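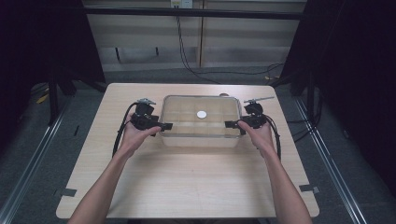

Preguntas frecuentes: admisión y matrícula en el programa de música del Colegio Viretau

Última actualización: 18 de diciembre de 2024

¿Quién puede solicitar plaza?
Alumnado de tercero a sexto de primaria matriculado en el colegio. Las solicitudes de alumnado externo se tramitan solo si quedan plazas vacantes al cierre del plazo ordinario.

¿Cuántas plazas se ofertan?
El programa dispone de 162 plazas, de las cuales 40 corresponden a cuerda frotada. El resto se reparte entre viento, percusión y coro según la demanda registrada en noviembre.

¿Se exige prueba de acceso?
No para tercero y cuarto. En quinto y sexto se realiza una prueba de nivel de 13 minutos, compuesta por lectura rítmica, entonación y una pieza libre. La prueba no es eliminatoria; su resultado determina el grupo.

¿Cómo se presenta la solicitud?
1. Descargue el formulario M-2 desde el portal Zidby, apartado Trámites.
2. Indique tres instrumentos por orden de preferencia. Los formularios con una sola opción se devuelven sin tramitar.
3. Adjunte la autorización firmada por ambos progenitores o por el tutor legal.
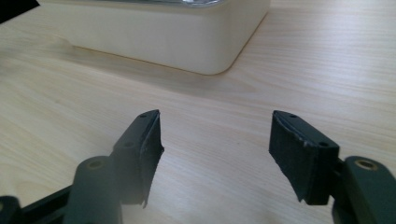

4. Envíe la documentación por el mismo portal o entréguela en secretaría, en horario de mañana.
5. Conserve el número de registro. Es necesario para cualquier reclamación.

¿Cuál es el importe de la cuota?
La cuota trimestral es de 63 euros e incluye una clase colectiva semanal y el ensayo de conjunto. El préstamo de instrumento se factura aparte. El segundo hermano y los siguientes abonan la mitad.

¿El colegio presta instrumentos?
Sí, por curso completo y previa firma del acta de entrega. Las cuerdas, cañas y demás consumibles corren a cargo de la familia. El instrumento debe devolverse en su estuche antes de la última semana lectiva.

¿Es obligatorio actuar en el concierto de invierno?
La asistencia al concierto de la sala Pilletska forma parte de la evaluación. Las ausencias deben comunicarse por escrito a la coordinadora, Beverley Wainwright. El ensayo general se celebra en la misma sala.

¿Se puede cambiar de instrumento durante el curso?
Solo en el primer trimestre y con informe favorable del profesor. A partir de enero, el cambio se aplaza al curso siguiente.

¿Qué método se utiliza?
Los cuadernos Babaei, niveles 1 a 4. No se admiten ediciones anteriores, cuya numeración de ejercicios es distinta.

¿Cómo se tramita una baja?
Mediante el formulario M-5, antes del primer día del trimestre. Las bajas posteriores no generan devolución, salvo traslado de centro o causa médica acreditada.

¿A quién se dirigen las consultas sobre recibos?
A Ryan Pearce, administración, a través de la mensajería de Zidby. Indique el nombre del alumno, el curso y el número de registro.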